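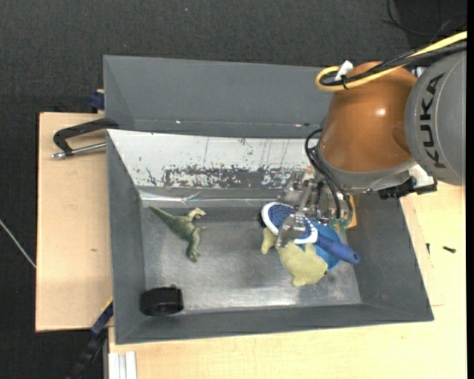

3. Working rules for the picking cell

Our project group took over the bin picking cell in December, when the only written guidance was one page taped inside the cupboard door. Part of our task was to replace it. We read the lab's risk assessment, then went through the 471 entries in the Trastavside fault log and sorted them by cause. Most of the stops we could explain came from cables, clamps or a bin that had moved.

The rules below are the ones in force at the end of term.

3.1 Before a run
Check that the bins are clamped and that the clamps do not turn by hand. Move the arm slowly through its full reach and watch the cable loop near the wrist. Remove spare screws and tools from the boards.

3.2 During a run
Speed is limited to 30 per cent while anyone is inside the marked area, and the person holding the pendant does nothing else. Objects are only rearranged with the arm stopped. A session lasts up to 60 minutes, then the operator changes.

3.3 Object sets
Each set mixes soft and hard items. The list is kept in Clotis, and anything torn or cracked is taken out.

3.4 Open points
The Kuzmenko checklist we started from asks for 5 signatures per session. We cut this to two, and the lab has not yet agreed. The gripper hoses have no inspection interval. Jumorine, who supplied the fittings, have been asked for one.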